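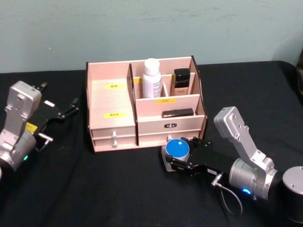
Section 4: Setting up at your stall

This section covers packing in, laying out the table, pairing the card reader and closing off at the end of a market day. It assumes you have already created your Bumora account and entered at least one product (Sections 2 and 3). If you are running more than one stall on the same day, read 4.6 first.

4.1 Before you leave home

1. Charge the tablet and the card reader overnight. The reader takes longer than the tablet when it is fully flat.
2. Open Bumora while you are still on your home Wi-Fi and tap Sync. Wait for the green tick. Prices changed on the website do not reach the tablet until this is done.
3. Check your product list. Bumora holds up to 576 products on one tablet. Past that number new products are saved to the website only and cannot be sold at the stall.
4. Print a backup price list (Menu, Reports, Price List). One copy lives in the cash tin.
5. Pack the cash float in small coins and notes and write the total on the float card.

Note: The tablet keeps selling without a signal, but it cannot pick up a new price or a new product until it is back online. Most of the calls we get on market mornings are about this.

4.2 Laying out the table

Bumora does not mind how your table looks, but a few things make the rest of the day easier.

1. Put the cloth on first and let it hang to the ground at the front. Stock boxes go underneath.
2. Keep one end of the table clear for the tablet, the reader and wrapping paper. Right-handed sellers generally prefer the left end as seen from the customer's side.
3. Set the tablet on its stand so that the screen is shaded. In direct sun it will dim itself and may shut down.
4. Price every item or every group of items. A label with both the price and the four-character Bumora code saves searching by name.
5. If you print labels from Bumora, choose the Small size for items and the Wide size for shelves and trays. Let the ink dry for a minute before you stick them on anything painted.

Caution: Do not stand the card reader on a metal cash tin. It may drop its connection partway through a payment.

Note: Labels with removable adhesive come off varnished timber cleanly if they are taken off the same day. Left on through a hot week in the back of the car they will leave a mark — a little eucalyptus oil on a rag will shift it.

4.3 Pairing the card reader

1. Turn the reader on by holding the side button until it beeps twice.
2. On the tablet, go to Menu, Payments, Find Reader.
3. Wait for the reader's name to appear. At a busy market you may see several. Yours ends in the last three digits printed on its base.
4. Tap the name. A six-digit number shows on both screens.
5. Check that the numbers match and tap Confirm on the tablet.
6. Run a test sale of one dollar and refund it straight away.

If the reader is not found, turn off Bluetooth on the tablet, count to ten and turn it on again. If it is still not found, move a few metres away from your neighbour's stall and repeat from step 2.
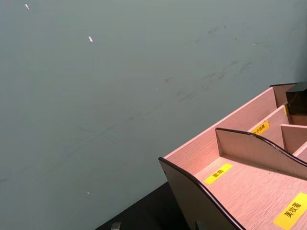

Error 54 means the reader is paired to another tablet. Unpair it on that tablet first. Error 139 means the reader needs an update, and this has to be done on Wi-Fi with the battery above half. Do not start an update at the stall unless you can go without cards for a while.

4.4 Taking a sale

1. Tap the product, or type its code and tap Add.
2. Change the quantity with the plus and minus keys.
3. For a discount, hold your finger on the line and enter an amount or a percentage.
4. Tap Cash or Card. For cash, enter the amount handed over and the change is shown.
5. Offer a receipt. Email receipts are sent when the tablet is next online.

One-off pieces should be marked Single in the product list. They are taken off sale as soon as they are sold, on the website as well if the tablet has a signal. Without a signal there is a chance of the same piece being sold twice, and you will need to sort that out with the online buyer yourself. Plenty of sellers pause their online shop for the day instead (Menu, Shop, Pause).

4.5 Closing off

1. Tap Menu, End of Day.
2. Count the cash and enter the total, including the float.
3. Check the difference shown. Tap Recount if you need to, or Accept and type a short reason.
4. Turn the reader off before you pack it.
5. Sync again at home. The End of Day report is emailed once this is done.

Caution: Do not log out of the tablet before the final sync. Unsent sales are stored under your login and can only be recovered by support.

4.6 More than one stall

Each stall needs its own tablet and its own location name. Go to Menu, Locations, Add, and use a name your helpers will recognise, such as Broromness Foreshore or Pernach Hall. Stock is counted separately for each location. To move stock between them, use Transfer at the sending end and Receive at the other. You can have up to 11 locations on one account.

Section 4 revised in March by Sebastian Cârstea. Reports and tax settings are in Section 5.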